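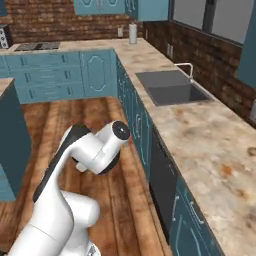 Folasade Akpan wrote in to tell me that my flipper coil was never the problem, and that I should have looked at the end-of-stroke switch before I spent a cent. She is right. I had already spent several cents.

For anyone joining late, the game is a Jalum, a single-level solid state table with a weak left flipper. Weak as in the ball would reach the middle of the ramp, think it over, and come back to drain. I blamed the coil because coils are easy to blame. I ordered a new one, soldered it in at 11 p.m. with the playfield propped against my shoulder, and got exactly the same flipper, only now with a blister on my thumb.

So, the switch. The contacts were pitted and black and opening far too early, so the coil dropped to its hold winding when the bat was barely halfway up. I dressed them with a points file (not sandpaper, Folasade was firm on this), bent the long blade a hair, and checked that the gap opened only at the very end of the travel. While I was in there I swapped the sleeve and the link, which had the texture of an old dog chew.

The ramp is makeable now. My first game after the fix scored 2822, which on this table is what you get for plugging it in, but two of those shots went up the left side and stayed up.

The old coil is in a drawer with the other perfectly good parts I have replaced. Next is the right flipper, which has started to buzz when held. I'm going to look at the switch first.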